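3.2 Working rules in shared rooms

Most of the guidance we could find on hand-held grippers was written with a cleared bench in mind, and a good deal of it simply stops at the door of an ordinary office. Our own two sites, Hawthorne and Rudberg, are both rooms where people carry on with their day while the recording goes on beside them, and it seemed to us that the rules ought to start from there. What follows is the set we settled on in July, after a first version drafted by Mariann Fekete had been passed back and forth between the sites more times than any of us would care to admit. The full Pandell code of practice has 27 clauses, and we give only those that bear on how people and tools share a space.

The first of these concerns the person holding the tool. An operator should be able to stop, lower the gripper and step back at any moment without having to ask anyone, and we would urge other groups to write this down even where it feels too obvious to need saying. New operators, in our experience, are very polite, and they will go on with an awkward reach well past the point of comfort if they think a recording depends on it.

The second concerns working in pairs. Where two operators stand at the same desk, each with a gripper in hand, we ask them to agree aloud who moves first, and to keep the printed marker on each tool turned so that a hand or sleeve does not fall across it. Figure 2 gives a fair idea of the distances involved. The desk holds a water jug and a potted plant, with a printer close by, and we leave such things where their owners like them. Moving them would make for tidier recordings, but the code is meant for rooms as they are – and people are fond of their plants.

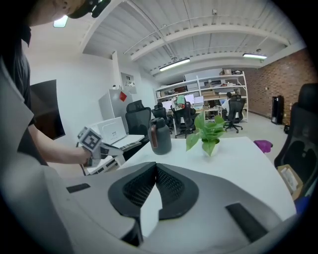
Figure 2. Two hand-held grippers in use at a shared desk, one of them seen from above in the foreground. The second carries a cube with a square marker pattern on top. A colleague is seated at the desks across the room.

3.3 Consent and bystanders

The matter of colleagues in the background took us longer than anything else in the code, and we are not sure we have it quite right even now. Our rule is that everyone who regularly uses the room is told beforehand what is recorded and where the files are kept, and that anybody may ask for a session to be left out of the shared set without giving a reason. Visitors are told at the door. We had at first relied on a printed notice for this, but after a few weeks people walk past a notice as they would past a coat hook, and a short word from the operator does the job far better.

Recordings are checked in Riratano, our review tool, before they leave the site. The reviewer looks for faces, for screens that can be read and for handwritten notes, and sets aside anything doubtful for a second reader. This takes roughly two minutes for a short session and a good deal longer for a busy one, so we recommend that the time be planned for from the start and not squeezed in at the end of the afternoon. Where the two readers disagree, the session is held back until they have talked it over.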